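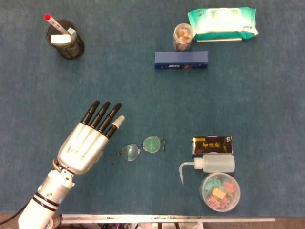
Lestwood Desk Items
README for the tabletop tidying set, release 5

What this is

A collection of 1000 stills of small household and office things on tabletops, with a short text label for each still. The subject is desk clutter: pen cups, erasers, markers, packs of wipes and whatever else ends up on a table between one tidy-up and the next. Release 5 replaces the release put out in March. If you still have the March copy, delete it. The labels were bad.

What it claims, and what we'd believe

The old project page at Rilent said the set "covers the modern desk." It doesn't. It covers a narrow range of desks, most of them much neater than any desk we have worked at. A table holding a pen cup and a pack of wipes is a fair start on clutter, but a model that does well on it has not shown it can cope with a drawer emptied out before a move.

We are also doubtful about the word "tidy" in the labels. Two people labeling the same table disagreed on it often enough that we marked 171 stills as disputed. They are listed in disputed.txt. Leave them out if you need a clean score, and say so when you report it.

Labels

container - the thing that holds other things, such as a mesh pen holder
contents - items at least partly inside a container
loose - items lying directly on the table
unsure - the labeler could see something but would not name it

Please don't treat "unsure" as an error. A small pale blue object tucked next to an eraser is a small pale blue object. Earlier labelers guessed at things like that, and the guesses spread into everyone's results.

Soft packages are labeled by what they are, with no note of how full they are. We tried a fullness label and dropped it. A crumpled end tells you very little.

Known problems

Dark cups on dark tables give poor outlines, and the shadow is sometimes included in the shape.
Caps and markers are one item in the Kubo labels and two in the Priltik labels. We merged them as one. Some doubles surely got through.
Views from above hide the lower part of anything standing in a cup. Lengths in the old notes were guesses and have been removed.

Split

Use the split in the folder. The test part has 10 tables that don't show up in training, and that is too few for strong claims - two points of difference between methods means nothing here.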